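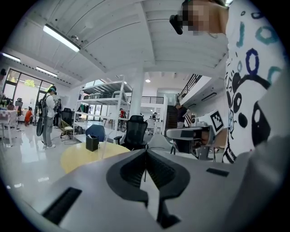 Print this page | E-mail this page

Grirnedport Dental Notes – README

Grirnedport is a small collection of written notes about missing teeth and how they were replaced. The notes come from the Prikness clinic and were typed by the dental staff after each visit. The collection contains text only, in English.

What is in the folders

The folder "bridges" holds notes on fixed bridges, and "implants" holds notes on single implants. Partial dentures are in the third folder, which is still the smallest. Each note has 3 fields: tooth number, treatment, and free text. Tooth numbers follow the two-digit system. In the older notes the dentist sometimes wrote only "upper left molar", and we left this as it was.

How the notes were prepared

Names, addresses and birth dates were removed by Irja Eskola. After this, Pui-shan Tam read every note a second time. Spelling mistakes were kept, but short forms used only in the clinic are explained in the file glossary.txt.

Known problems

Two dentists wrote most of the implant notes, so their style is very strong there. Follow-up visits are often missing – many patients went back to their own dentist. Please do not use the notes to give advice to patients.

Changes

In August the Dumitrescu labels were replaced by the Ukinier labels. Old label files do not work with the new folders.

Questions can be sent to Irja Eskola.

This site uses cookies. Accept | Settings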